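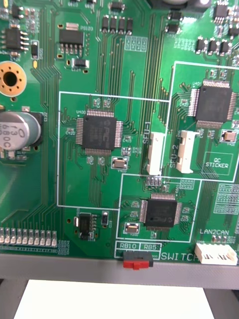
Slide 1: A microcontroller and its crystal.

Sleep current in small battery projects
Speaker notes, Kasun Begum, Tuesday evening group

Start: Good evening, thank you for coming. Say that my English is slow when I am nervous, so please stop me if something is not clear. Phones can stay on, I don't mind.

Tell the story of the garden sensor. I built it last winter for my uncle's greenhouse. It measures temperature and soil moisture, sends the values by radio, and goes to sleep again. I calculated that the batteries would last for more than a year. They were empty before the tomatoes had flowers. My uncle was polite, but he changed the batteries in front of me, very slowly.

Ask the room: who has measured sleep current of an own project? Wait for hands. Then ask who has only read it in the datasheet. (I belonged to this second group.)

Slide 2: the measured value. It was 816 microamps, in sleep. The datasheet of the microcontroller promises almost nothing in this mode, and the datasheet is right. The chip was sleeping very well. Everything around it was awake.

Slide 3: how I measured. A cheap multimeter in the microamp range works for sleep, but when the radio wakes up the voltage drops inside the meter and the board resets. I lost a whole evening with this. Now I put a 100 ohm resistor in the battery line and measure the voltage across it. Do the math aloud: 816 microamps gives 81.6 millivolts, easy to read. Place a jumper over the resistor while the board starts and take it off when it is sleeping.

Warning to say clearly: do not leave the USB cable connected during the measurement. The current then comes in from the other side and the result looks wonderful.

Slide 4: where the current went. Go slowly here, people like to write it down.
The power LED. I removed it with the soldering iron. If you want to keep it, cut only the trace to its resistor.
The voltage regulator. The one on my module is made for a wall adapter and does not care what it uses for itself. I replaced it with a low-quiescent type. Check the pinout first, mine was mirrored.
The voltage divider for the battery level. Two resistors which are connected all day and all night. I now switch the divider on with a small transistor only for the reading.
The soil probe. It had power all the time. Feed it from an output pin, if the pin is strong enough, and wait a moment before you read.
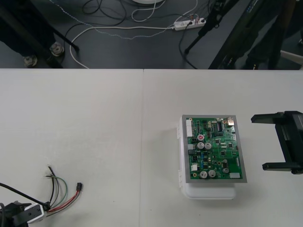

Then the unused pins. An input pin that is connected to nothing will float, and a floating input can use current that changes when you move your hand near the board. Set these pins to a defined state before sleep. It costs one loop in the code. I did not believe this one until Obaidul Abeysekara showed me on his own board.

Slide 5: the result. 7 microamps, same batteries, same program except the pin settings. Let the slide stand for a moment and drink some water.

Be fair: with a value so low, the 100 ohm resistor gives only 0.7 millivolts and the cheap meter is at its limit. I checked it again with a larger resistor. Also, the batteries lose a little charge by themselves, so do not promise your family ten years – I made this mistake too.

If there is time: show the board working, send one reading, let it sleep. If the radio does not connect in this room, skip it and go to questions.

Likely questions:
Rechargeable cells? Possible, but they have their own self-discharge, look for the low type.
Is solar better? For a greenhouse maybe. I have not tried it.
Where is the code? I will send it to the Jellach mailing list in June, after I have translated the comments.

Bring: spare batteries, the old regulator in the small bag, jumper wires, adapter for the projector.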